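Orno Dry Gin No. 52
70cl, 43% vol

Distilled at Flaswood in a copper still called Kartha, who holds 337 litres when she is in the mood and rather less when she isn't. Every batch is small, mostly on account of the building.

Svenja Thiele wrote the recipe. She got to it on the fifty-second attempt, hence the number on the bottle, and we are grateful to the friends who drank the first 51 and still answer the phone. Number 19 had beetroot in it. Number 34 is used for cleaning the windows.

The juniper goes in first, with coriander seed and dried orange peel, and sits in the spirit for 72 hours with the lid on. Angelica root follows on the last morning. Bog myrtle, picked on the wet side of Edholm hill by whoever lost the argument, hangs in a basket above it all so that only the vapour gets at it.

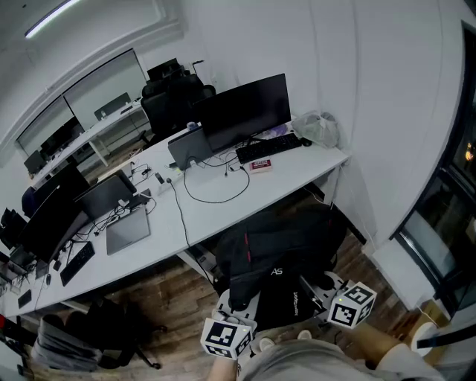
Till Sauerland then makes the cuts by nose. We did once buy him an instrument for this – it agreed with him, and he has been unbearable ever since. The heart of the run rests in steel for three weeks before we bring it down to strength with water from the Flaswood well.

To taste: pine, orange pith, a bit of pepper, and a dry, slightly hay-like finish. Good with plain tonic and a strip of lemon. Very good in a Martini, if you have nothing on afterwards.

We fill 2,000 bottles a year. The next batch goes on sale in December, and the shop limit is two per person, family included.

Contains alcohol, quite a lot of it. Not for sale to anyone under 18. Store upright, out of the sun.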